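Removing Hard Water Scale from Narrow-Necked Glass
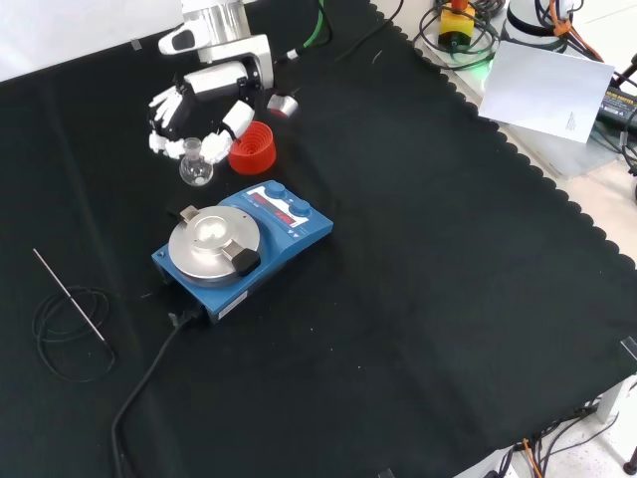 Morfudd Prydderch
Home Care Editor, Jellwood

Scale is mostly calcium carbonate left behind when hard water evaporates. It collects in bud vases, decanters, cruets and any other vessel that a bottle brush can't reach into.

Start with plain white vinegar at room temperature. Fill the vessel to just above the highest scale line and let it stand for two hours. Light deposits will come off with a swirl and a rinse. For heavier deposits, drain the vinegar and repeat with fresh - the first batch loses strength as it reacts.

If a film remains, add a tablespoon of uncooked rice and enough warm water to cover it. Hold a thumb over the neck and swirl in one direction, then the other. Don't use sand or metal shot on thin glass. Both leave fine scratches, and scale grips a scratched surface.

Citric acid is a good substitute where the smell of vinegar is a problem. Dissolve one tablespoon in 600 ml of warm water. Never mix either acid with bleach.

Rinse three times, the last with distilled water. Drain upside down on a folded towel with the rim propped slightly so air can get in. A sealed neck traps moisture and will leave a ring by morning.

Do not use this method on painted, gilded or cracked glass, or on lead crystal. For those, use lukewarm water and a drop of dish soap only.

Next: Cleaning the rubber seals on storage jars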